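Skamance for Curious Kids
How does a computer remember things?

I forget things all the time. I forget where I put my glasses, I forget to buy milk, and last February I forgot my own door number and had to go outside and look at it (it was 87, in case you were wondering). My computer never does that. It has kept every story I ever typed, even the terrible one with the haunted sausage.

So how does it do it? A computer hasn't got a brain. It hasn't got a tiny notebook in there either. Let's find out!

First, everything has to be turned into numbers

A computer can't remember a picture of your dog, at least not the way you do. You think of the dog and you get waggy tail, muddy paws, that smell. A computer gets numbers, and nothing else. Photos are numbers. Songs are numbers. The letters I'm typing now are numbers too.

Years ago, people who worked with computers agreed on a list so that every letter would have a number of its own. Capital A is 65. Capital B is 66. If you carry on up the alphabet (go on, use your fingers) you'll get to capital W, and its number is 87. The same as my door! I was very pleased when I found that out and told everyone on my street.

Then it has to be turned into switches

Computers don't even use numbers the way we do. We have ten digits, from 0 to 9. Inside, a computer uses 0 and 1 and that's your lot. It's called binary.

Think of a light switch. It can be off or it can be on. Call off 0 and call on 1, and you've got a way of remembering one very small thing. We call that small thing a bit.

One bit isn't much use on its own. It could remember whether you'd had breakfast. But put a row of switches together and you can do all sorts. In binary, each place in the row is worth double the one to its right, so the places go like this:

64, 32, 16, 8, 4, 2, 1

To make 87, you switch on the ones you need. 64 is on. 32 is off. 16 is on. 8 is off. 4, 2 and 1 are all on. Add them up and you get 87, and you write it 1010111. That's a capital W, as far as your computer is concerned.

Eight bits in a row is called a byte (a W only needs seven, so you pop a spare 0 on the front). A byte is enough for one letter. A short message to your gran might be a hundred bytes or so. A photo is usually millions of them.

The desk and the cupboard

Now for the bit I like best. A computer has two different kinds of remembering, and it needs them both.

Imagine you're doing your homework. You've got a desk and you've got a cupboard. On the desk are the things you're using this minute: the pencil, the ruler, the worksheet about volcanoes. You can grab any of them in a second. In the cupboard is everything else you own. It holds loads more, but you have to get up, open the door and rummage.

The computer's desk is called memory, or RAM if you want to sound clever. RAM stands for random access memory. It's very, very quick. When you open a game, the game gets copied on to the desk so that the computer can reach all the parts of it in a flash.

The computer's cupboard is called storage. It's slower, and usually a lot roomier, and it's where your things live when you're not using them.

In a desktop computer, the memory comes on long thin sticks that push down into slots. The slots are on a big flat board called the motherboard, and nearly everything else in the computer plugs into that board too. Close by is the place for the processor, the part that does all the sums. They sit near each other for the same reason you don't keep your desk at the end of the garden.

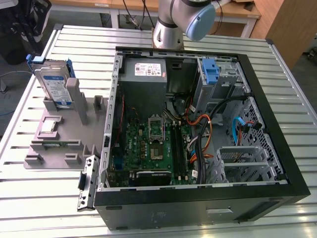 A reader in Plerkcombe has written in to ask why we can't have one enormous desk and forget the cupboard altogether, because then everything would be fast. They say they have asked two grown-ups already and got two different answers, and one of the answers was "ask your teacher".

What a brilliant question! There are a couple of reasons. One is money: fast memory costs a lot more than slow storage, so filling a computer with it would make it terribly expensive. The other reason is much more dramatic.

The desk gets wiped clean

When you turn the computer off, everything in the ordinary sort of memory vanishes. Gone! The tiny parts that hold the ones and noughts need electricity to keep them going. They're a bit like buckets with small holes in the bottom, and the computer has to keep topping them up, over and over, many times every second. Switch off the power and the buckets run dry.

I learnt this the hard way. I once wrote a whole play about pirates on an old computer at Sistmont Library, and it got to 1116 words, and I hadn't saved it. Then the lights went out all over the building. When they came back on, there were no pirates. I had to walk home and have a lie down.

Saving your work means copying it from the desk into the cupboard. Lots of programs do it by themselves now, which would have been very handy for my pirates.

What's in the cupboard?

Storage has to remember things with no electricity at all, sometimes for years. There are two main sorts.

The older sort is a hard drive. Inside a hard drive there are shiny round discs, stacked up like plates, and they spin round thousands of times a minute. A little arm swings to and fro across each one. The discs have a magnetic coating, and the arm can make teeny patches of it point one way or the other. The patterns in those patches are how it stores the ones and noughts. Magnets don't need plugging in (think of the ones on your fridge), so the patches stay as they are when the computer's off.

The gap between the tip of the arm and the disc is much, much thinner than a hair off your head. If the tip bumps the disc it can make a scratch, and a scratch might mean goodbye to your holiday photos. That's why you should never shake or drop a hard drive. The whole thing is shut up inside a case to keep the dust out.

Some hard drives are made to slide in and out of a computer like a drawer. The drive sits in a holder called a caddy, and you don't have to fiddle about with the inside of the machine every time you want to change it.

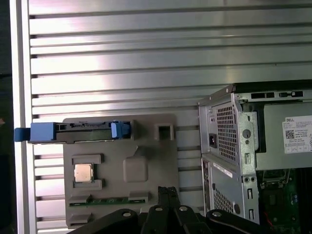
A hard drive in its caddy, with blue plastic handles.

The newer sort of storage is called solid state. It has no spinning parts at all. It traps tiny amounts of electricity in little cells, a bit like shutting a door on them, and they stay put when the power goes off. It's quiet and it's quick. Phones and tablets use this kind, and so do most new laptops.

Try it yourself: a secret switch message

You'll need some counters that are a different colour on each side. Buttons will do, as long as you can tell the front from the back. I use the coloured discs out of my old Nolte board game, which has lost all its dice.

Lay seven counters in a row. Write 64, 32, 16, 8, 4, 2 and 1 on a strip of paper and put it above them, with 64 on the left.

Decide which colour means on.

Pick a letter. A is 65, B is 66, C is 67 and so on up to Z, which is 90.

Turn over the counters you need so that the "on" numbers add up to your letter. For A you want 64 and 1.

Ask a friend to work out what you've written. Then do the next letter.

My name would take me ages. See if you can do yours before teatime!

Words to know

Bit: a single 0 or 1.
Byte: eight bits in a row.
Binary: counting with only 0 and 1.
RAM: the quick memory a computer uses while it's working.
Storage: where things are kept when the computer is off.
Motherboard: the big board that the other parts plug into.

Next time on Skamance: why does a computer need a fan? Send your questions in and I'll answer as many as I can, if I remember where I put them.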